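Round bedside table with a desk phone: how do I stop the cord from taking over?

Community > Home and Hospitality > Guest Rooms

Posted by Contreras_Inn
Sunday, February 25, 2018

We have 12 guest rooms and are replacing the nightstands one room at a time. The new ones are round wood tables, 19 inches across, with a lip around the top. Each room keeps a corded desk phone. Our county license doesn't require it, but a lot of our guests are older and cell service is poor on the back side of the building.

The trouble is the handset cord. Once the phone is on the table, the coil spreads out and there isn't much space left for a glass of water and a pair of glasses. Housekeeping tucks it behind the phone and it is back out by the next day. The phone line also hangs down behind the table and gets caught by the vacuum.

Wall mounting is out, as we just painted. Is there a good way to lay this out? Would a shorter coil help, or will guests complain that they can't reach the phone from bed?

2 replies

Annick Langlois
Member, Florach

We changed to round tables in May and had the same two problems. Ours stand in the corner beside the headboard.
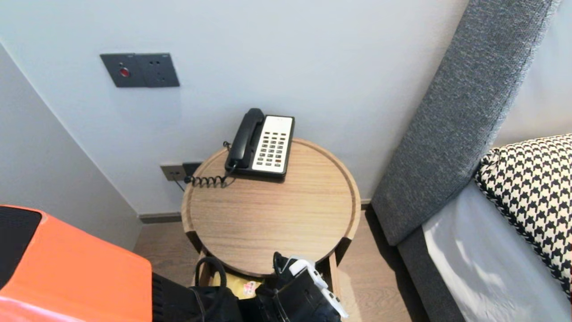
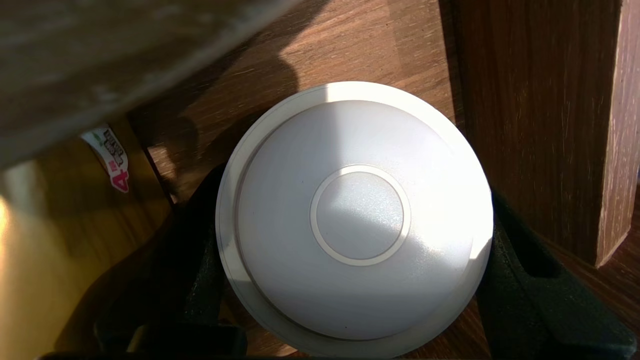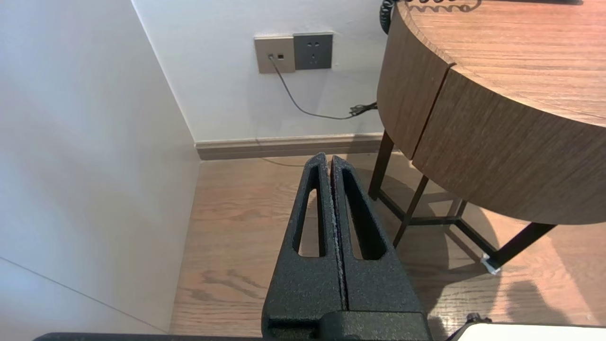
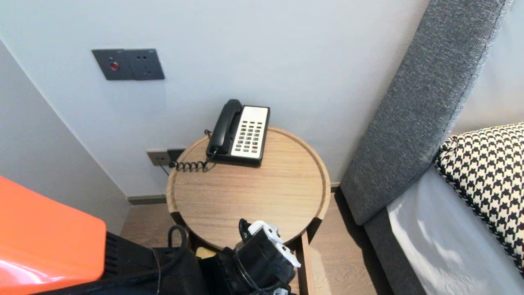 Handset cords come in different lengths, and the one that ships with a hotel phone is usually longer than a bedside phone needs. Before you buy anything, unplug the coil at both ends, let it hang until the twists come out, and plug it back in. A twisted coil takes up far more of the table than a relaxed one. Then look at which side the handset is on. In the last picture it lies along the left side of the phone, so the coil goes over the left part of the table and the bed is on the right. That leaves the right half for the guest, and that is the half they reach for. If your bed is on the left of the table you will have the coil and the water glass on the same side, and a shorter cord is worth the money there.

Push the phone back as far as the lip allows. Don't let it sit up on the lip or it will rock when someone presses the keys.

For the line that hangs down behind, bundle the extra with a hook and loop strap and keep the bundle up near the underside of the tabletop. I would not use zip ties. You will need to move the phone for cleaning sooner or later and then somebody is cutting near a cord with scissors. If your table has a deep apron, a stick-on cable clip on the inside face will hold the bundle off the floor. Wipe the wood with rubbing alcohol first and leave the clip alone overnight before you hang anything on it.

If you do go shorter, lie down on the bed with the handset at your ear and see if the phone slides. Do that in one room before ordering for all of them. We bought ours from Natbridge, and they took back the ones we hadn't opened.

Greseo81
Member

get cordless

Contreras_Inn

Thanks, Annick. I hung the cord in room 5 this morning and it came out noticeably smaller when I put it back. Our beds are on the left in half the rooms, so I will price short cords for those and leave the others alone.

Greseo81, we had cordless before. The handsets ended up under the beds with dead batteries, and two of them went home with guests.

One more thing for Annick if you come back to this: did you put felt under the table legs? The floors here are wood and the new tables are light enough that people drag them.

Annick Langlois
Member, Florach

Yes, the nail-on kind. The stick-on ones slid off to the side within a few weeks. Drill a small pilot hole first so the leg doesn't split, and check them when you turn the mattresses.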